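12/15/20

Went to the open day at Cellska after all. Genivaldo Miranda had been on at me since March. The big attraction was a robot arm with a toy kitchen, and a red plastic-looking pepper on the floor in front of it.
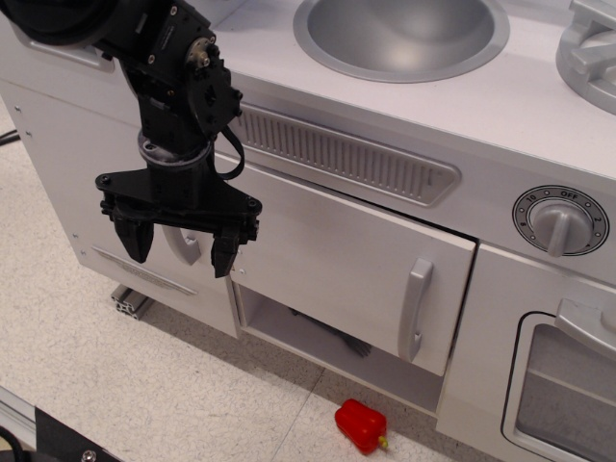

The Girow man talked the whole time about homes and old people living alone. I kept thinking of my own cabinets, which stick, and my pots, which weigh something. He said 1000 practice runs as if that settled it. My niece needed 2.

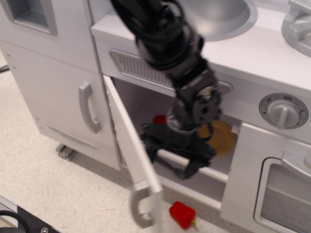 Genivaldo thought I was being unfair, and said on the way to the coffee that a cabinet door is a hard thing for a machine and I should come back in 10 years. Maybe. I asked the man what it would cost and he gave me a leaflet — no price on it.

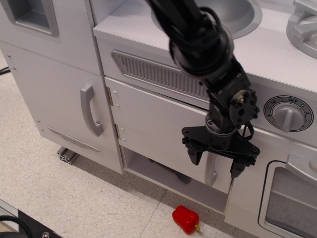

Parking was bad, and I missed the 44 bus people laughing at us all in the rain. Home by dark. Leaflet is in the recycling. Must call about the sticking cabinet.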